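Words I Have Been Saying Wrong (and a Few I Plan to Keep)

28/12/2022

So I've been keeping a notebook of words again. Some of you will remember the last one, which I left on a train somewhere around the letter M, and which I mourned on this very blog for longer than was decent. The new one is green, it has an elastic strap, and it lives in the kitchen next to the kettle so I can't lose it unless I lose the kettle too.

The theme this time is borrowed words. Not the fancy ones you look up on purpose, just the ordinary ones that came into English from somewhere else and got comfortable. Ketchup. Shampoo. Kiosk. Yogurt! I say all four in a normal week and I had never once stopped to wonder where they'd been before they got to me.

It started in November, when I was having tea with my friend Abbas Rahimi and complaining about the word "pajamas." I was complaining because I can never remember which spelling is ours and which is British, and he put down his cup and said, very patiently, that it was a Persian word before it was anybody's spelling problem. Pa for foot or leg, jama for garment. Leg garment! It went through Hindi and Urdu on the way to us, and somewhere along that road it picked up an English plural, the way trousers and shorts and scissors do. I have been wearing leg garments to bed my whole life.

After that I was hopeless. I went home and looked up everything in the room. Sofa is Arabic by way of Turkish (and probably French or Italian after that, depending on which dictionary you ask). Kiosk used to be a sort of garden pavilion. Shampoo was a massage, and the verb came from a Hindi word for pressing or kneading, so when the person at the salon digs their thumbs into your scalp they are being more faithful to the word than the bottle is. Ketchup is a whole argument. Most people seem to agree it began as a fish sauce and that the name came out of a southern Chinese language, maybe with a stop in Malay, and the tomatoes showed up very late.

Then there's chess, which could eat an entire notebook. "Checkmate" goes back to the Persian shah mat, and shah is the king. The mat part gets told two ways. The version I grew up with is "the king is dead," and the version Abbas prefers is "the king is helpless" or "left without an answer." I like his better. It suits the game, where the king never gets captured at all, he just runs out of places to stand. And the really good bit is that shah is also hiding inside "check," and from check you get checkers, checkered, the checks on a shirt, the bank kind of check, and the Exchequer over in England, which was named for a cloth marked out in squares for counting money on. All that from one king! I read the list out loud to my husband and he said "huh" in a way I chose to take as awe.
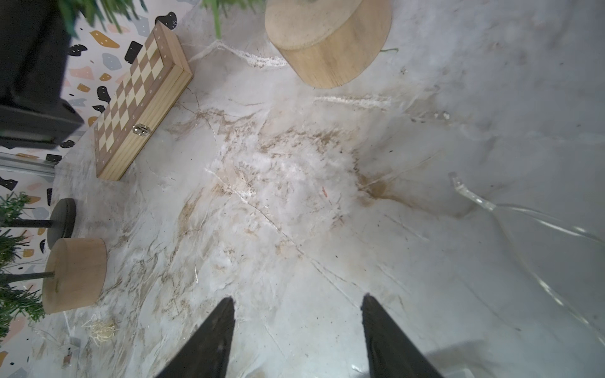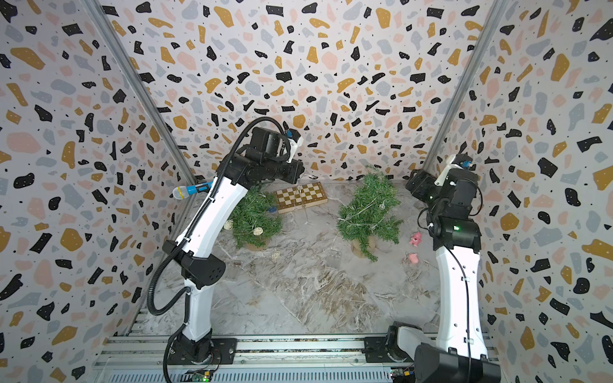
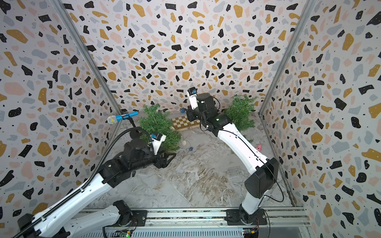
The rook has the same sort of history. It's from the Persian rukh, and I'd always assumed it had something to do with the bird, the black noisy one. It doesn't. The bird got its name from the noise it makes, and the chess piece came in from a completely different direction, and they just happened to end up spelled alike. The proper term for a pair like that is homonyms, and I've given them their own page at the back of the notebook. Bank and bank. Bark and bark. Seal and seal. I'm up to 2 pages now, if you count the one with the tea stain.

I should say something about how I check these, because I got an email last time from a reader who (kindly, but at length) took apart my story about the word "posh." She was right. It does not stand for Port Out, Starboard Home, there's no evidence for it whatsoever, and I was sorry to see it go. So my rule now is that if an origin story spells out a phrase, I don't believe it. Real words are hardly ever made from initials if they're older than my grandmother. They get mumbled and misheard and passed along by sailors and cooks.

Misheard is my favorite category, by the way. An apron used to be "a napron," related to napkin, and people heard the n as part of the a. Same with adder, the snake, which used to be a nadder. It goes the other way too, since "a newt" was once "an ewt." And orange nearly belongs here, only the n seems to have dropped off before the word ever reached English. You can trace it back through Arabic and Persian to Sanskrit, with the n hanging on the whole way, and Spanish still has it in naranja. I had that one wrong for years. I told a room full of people at a quiz night that the English had dropped it, and I was very confident, and they gave me the point.

A couple of you asked which dictionary I use. At home I've got a big old one-volume thing called the Bellico, secondhand, 1083 pages, with the thumb notches cut down the side. It's missing its spine and smells like a basement, and I love it dearly. The etymologies are short and a little smug. For anything newer than that I look online, and I try to find two places that agree and aren't obviously copying each other, which is harder than it sounds! Half the word sites out there have the same paragraph with the same typo.

I did try an app for a while too, Flurex, that sends you a word every morning. It was fine. The trouble was that the words were all ones like "sesquipedalian," words that exist mainly so people can tell you they exist. I don't want those. I want to know why a turkey is called a turkey (the bird isn't from Turkey, it got mixed up with another bird that was traded through there, and in Turkish the name for it is hindi, as though it came from India, so everybody was blaming somebody else).

Speaking of Turkish, the one I'm working on at the moment is toprak, which means earth or soil. I got it off a sign, there's a cafe called Toprak near the bus stop, and I asked the woman at the counter what it meant while she was making my sandwich. She said earth, like the ground, like what you plant in, and then she said it a few times so I could get the r right. I did not get the r right. It isn't a borrowed word, at least not in English, so strictly speaking it has no business in the notebook, but I wrote it down anyway with a little star.

My goal was 1000 words by next summer and I'm nowhere near. I keep stopping to follow one for an entire evening. Last night it was "candy," which goes back through French and Arabic and further still, to a word for crystallized sugar, and I had meant to be wrapping up the recycling.

If you've got a good one, put it in the comments, especially if it's from a language you grew up with and you can tell me how it's really said. Next up is food again, because I still owe you the apricot, and the apricot is a mess.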